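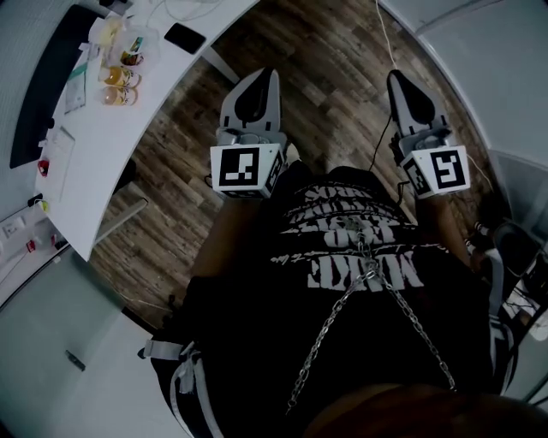 Work in this period covered shrinkage and early-age cracking in the Filtby trial screeds, with most of the effort going into the low-clinker binder supplied by Zenent. Four mixes were cast at the Pearce yard and held under cover for the full curing period. The screeds are meant to carry floor finishes such as wooden planks, so residual moisture was logged together with length change. A plank floor will cup over a damp screed long before the screed itself shows any distress.

Status against the plan

Casting is complete. Length change readings are complete for mixes 1 to 3. Mix 4 was recast after the first batch segregated at the pump, and its readings will run into the next period.

Results to date

Mix 2 gave the lowest shrinkage of the three finished sets. Mix 3 reached its target strength but had visible map cracking along the day joint. Aurelio Zabala cored both sides of the joint and found no loss of bond to the base slab. Mix 1, the reference, behaved as expected.

Moisture readings are less settled. The probes in the north bay drifted and 43 readings have been withdrawn from the data set. The remaining readings are sufficient for the comparison of mixes 1 and 2, but mix 3 will need a repeat. Replacement probes have been fitted and checked against oven-dried samples.

Undent, the surface hardener proposed in the original application, was tried on 100 mm cubes only. It slowed drying noticeably. We recommend leaving it out of the full-size bays until the moisture work is finished.

Budget

Spending is within the approved figure. The recast used almost 1000 kg of binder that had been set aside for the pumping trial. Zenent has agreed to replace it at no charge.

Next period

Finish readings on mix 4, repeat moisture logging on mix 3, and start the pumping trial. The draft mix guidance is due in October and Obed Ametepe will circulate it for comment before it is submitted.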